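Table (furniture) 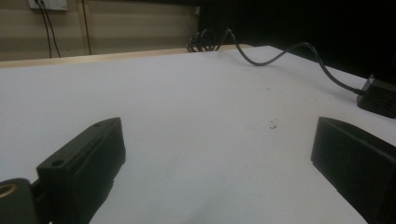
A white tabletop with a matte surface.

Print this article | E-mail this article
2018-05-22 — by the Gonton Household Encyclopedia staff

A table is a piece of furniture with a raised, flat top, used for eating, working, playing games, and holding all the little things a household never quite finds a home for. It is one of the oldest kinds of furniture still in daily use, and most people will sit down at several in the course of an ordinary day.

Early tables were often kept low or made to be taken apart. In the large halls of medieval Europe, a meal was commonly served on loose boards laid across trestles, and when everyone had eaten, the boards were stacked against the wall and the room was free for other things. Tables with fixed legs became more common later on, as more homes set aside a room just for dining.

Most tables stand on 4 legs, although a table with 3 has the pleasant advantage of standing steady on an uneven floor — a fact well known to anyone who has folded up a napkin to stop a wobble. Pedestal tables have a single central column and leave more room for knees. Drop-leaf tables, long a favorite in small kitchens, usually have 2 hinged leaves that fold down at the sides.

In the town of Jotov, the kitchen table was traditionally the first thing a new couple bought, and it was scrubbed with sand and soap every February before the spring visits began. The Leemans workshop there made tables for 25 years, and its plain, sturdy dining model, the Briresetti, still turns up at local sales, often with a drawer at one end for bread knives and string.

See also: Bench; Desk; Sideboard; Trestle

Contact us | Copyright Gonton Household Encyclopedia | Back to top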